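Ticket 152: Label printer at Dridberg prints every second label blank
Status: Solved, waiting for close
Opened by: Jasmina Živković, kitchen and catering, Dridberg
Assigned to: Toon Wouters

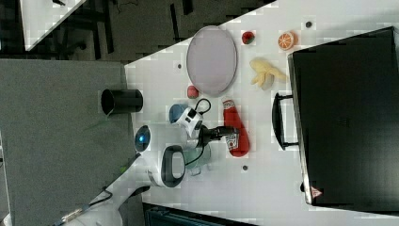

Opened 9/24/22, Jasmina Živković

Hello support. Since this morning our Devari label printer gives one good label and then one empty label, and then again one good. The text on the good ones is correct (product, date, allergens) but it sits too low, and the last line is missing. I use the normal roll from the cupboard, 2,000 labels on a roll. I already turned the printer off and on two times. I also tried another USB port on the laptop. No change.

We must label 300 lunch boxes for tomorrow, so please tell me if there is a quick way.

Reply, Toon Wouters

Hello Jasmina, thank you for the clear message. It sounds like the printer has the wrong idea of how long a label is. It feeds too far and skips the next one. Could you do these things and write me the result of each?

1. Open the lid and look if the roll sits straight between the two guides.
2. Close the lid, hold the feed button until the light blinks twice, then let go. The printer should feed a few labels and stop at a gap.
3. Print the test page from the printer itself, without the laptop.

For the quick way: if you print every label two times, you have only good ones with a blank between. It wastes paper but your boxes will be ready.

Reply, Jasmina Živković

1. The roll was a little bit loose on the left side. I pushed the guide against it.
2. Done. It fed four labels and stopped.
3. The test page is good! All the lines are there and it stops in the right place.

But when I print from the laptop it is the same problem, one good and one blank. I did not understand your quick way, because it already prints a blank after each good one. Do I only have to peel around them?

Reply, Toon Wouters

You are right, I explained it badly, sorry. Yes, just peel the good ones and leave the blanks. The missing last line you can get back for today if you make the text one size smaller.

The test page tells me that the printer is fine and the mistake is in the driver settings. Can you open the printer preferences and send me what is written under page size? Also please look if the laptop had an update.

Reply, Jasmina Živković

Page size says "Custom 2". I have never chosen this. The laptop did restart by itself when I came in, so maybe there was an update. Arnout Martens also used it for address labels, I will ask him.

Note, Arnout Martens

It was me who made Custom 2 — for the long address labels to Erketley. I thought it was only for my own document. I did not know that it changes the printer for everyone. My apologies to the kitchen.

Reply, Toon Wouters

No problem, Arnout, the driver is not very clear about this. The size you change in "Preferences" is only for your user, but in "Printing defaults" it is for all users, and the two windows look the same.

Jasmina, please do this:

1. Close the label program completely.
2. Go to printer properties, Advanced, Printing defaults.
3. Choose the size "Food 1" and press Apply.
4. Do the same in Preferences.
5. Open the label program again and print one label, then five.

Step 1 is important. The program reads the size only when it starts.

Reply, Jasmina Živković

First I forgot step 1 and it was still wrong. Then I closed everything and started again, and now it is good. One label, then five, no blanks, last line is there. I am printing the rest now.

Reply, Jasmina Živković

All 300 are done. After the first 30 I checked the position again and it did not move. Can Arnout still print his long labels?

Reply, Toon Wouters

Yes. I added a second printer with the name "Devari long" on the same laptop. It is the same machine, but it keeps its own size. Arnout, please use that one, and hold the feed button again each time after you change the roll. The kitchen must also do this when the small roll goes back in.

I will ask Jelle Postma to set up the other laptop in the same way when he is in Dridberg. Jasmina, you can close the ticket when you have printed one more day without blanks.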